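Last updated 1st June

I get asked how I make cold brew tea more than anything else on this site, and I love that, because it's the easiest drink I know! No kettle, no bitterness, and the fridge does all the work while you sleep. Svenja Frei got me hooked on it one summer in Colbridge, and I've had a jug going pretty much nonstop ever since (yes, even in February).

## What you need

- 2 tablespoons loose leaf tea
- 1 quart cold water, filtered if your tap water tastes of chlorine
- a jug or big jar with a lid
- a fine strainer

Green and white teas come out sweet and grassy. Oolong is my favorite by a mile. Black tea works too, but go for a whole leaf kind; the dusty stuff in cheap bags turns the jug cloudy.

## Steeping

1. Put the leaves straight into the jug. No tea ball, please! They need room to open up.
2. Pour in the cold water and give it one slow stir with a long spoon.
3. Put the lid on and slide the jug into the fridge. Green and white teas get six hours, oolong gets eight, black gets ten.
4. Taste it. If it's thin, leave it another hour and taste again.
5. Strain into a clean bottle and throw the leaves on the compost.

I like drinking it from something clear so the color shows, and a plain plastic cup is fine for that, especially out on the porch.
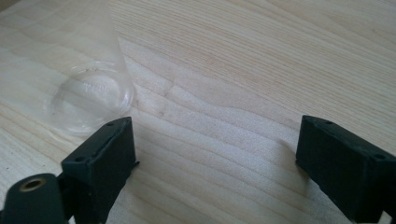
## Adding flavor

Start with the plain version once, so you know what your tea tastes like by itself. Then go wild. A strip of lemon peel (skip the white part) can go in for the last hour. Mint is great with green tea, and three or four bruised leaves are plenty for a whole jug. Sliced peach with oolong is ridiculous, in the best way.

Sugar won't dissolve well in cold tea. Stir equal parts sugar and hot water together, let it cool, and add it by the spoonful to each glass.

## Keeping it

Strained tea tastes best within two days. Fruit shortens that, so drink peach tea the same day you strain it. If you have plain tea left over, freeze it in an ice cube tray and use the cubes in your next batch.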